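Two arms, phones onto stands: teach both hands at once or one at a time?
Posted by Jawad Niazi, June 17, 2021
Filed under: Teleoperation, Demonstrations

I've inherited a two-arm bench at work and a task which sounded restful when it was explained to me. Pick up a phone, put it on a stand, screen facing out, do the next one. I drive both arms by remote control with a pair of small leader arms, one per hand, and the software (we use Mirani, older version, don't ask) records the lot.

My trouble is that I am not two people. When the left hand is doing something delicate, the right one drifts. I don't notice until I play it back and find the right arm has been slowly conducting an orchestra for the whole episode. I've got 30 demonstrations so far and I'd be embarrassed to show most of them to a robot.
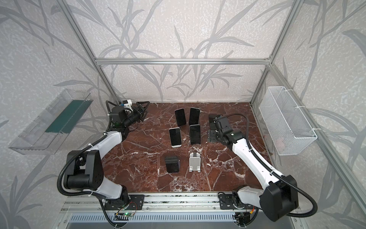

The stands are the other headache. They don't all hold a phone in the same way, and the folding sort slides off if I come in too low. With the solid block I can more or less lean the phone on it and let go. With the folding one I have to get the bottom edge over the lip first, then tip it back, and my wrist runs out of travel halfway through the tipping.

So, should I record both arms together from the start, or teach each arm its half and hope they get along later? And does it matter if I fumble and then recover, or should I bin those?

Shagufta Bugti
Both together. If the finished job needs two arms then the recordings need two arms in them, drift and all, only with less drift. Recording them separately sounds tidy until the left arm arrives somewhere the right arm has never seen it and they meet over the phones. I did this at Cutcombe with cutlery and we bought a new wrist.

For the drift, decide on a parking pose for each arm and go back to it whenever that hand has nothing to do. Put something under your elbow. I use a rolled-up towel, which visitors take for a medical matter.

On the wrist problem, you're probably gripping the phone in the wrong place to begin with. Work backwards from the stand. Hold the gripper where it needs to be when the phone is resting on the lip, see what angle the wrist is at, and pick up with that in mind. If there's no way to grab it like that from where it stands, that's a job for the second arm: left picks up, right takes over, right places. It's slower and looks like two people passing a baby, but the joints stay in the middle of their range.

Keep the fumbles if you recovered calmly. Bin the ones where you swore.

Wajid Afridi
just go slower

Lucía Mateos
I'd disagree with going slower, or at least with going slower everywhere. Long pauses get learned too. We had a policy that would reach the stand, stop, and think about its life for 5 seconds, exactly as I had done in every single demonstration while looking for my glasses. Move at a steady pace through the open space and slow down for the contact only.

Agree with Shagufta on recording both arms. Two things to add.

Change the starting layout between episodes. Swap the phones about, turn one a bit, shift the stands a few centimetres. If everything starts in the same spot you'll end up with a very expensive music box. I'd want 100 decent episodes with the layout varied before I judged anything.

And choose one order and stick to it. If you sometimes start with the back row and sometimes with whichever phone you fancy, the arms will set off for both and get neither. Ours used to hover between two mugs like somebody at a buffet.

Regarding fumbles, I keep a slip that gets put right and throw away anything where the phone falls over and I have to reach in.

Jawad Niazi
Thanks, all. Tried the handover this afternoon and the wrist is much happier, though my first 2 attempts ended with both grippers holding the same phone and neither hand willing to let go first. Have settled on back row first. The towel is on order, and Wajid, I did go slower, for the contact bit.

Rizwan Mengal
Does anyone know if this works with the Gresau leader arms? Mine have no gravity compensation and my shoulders are killing me.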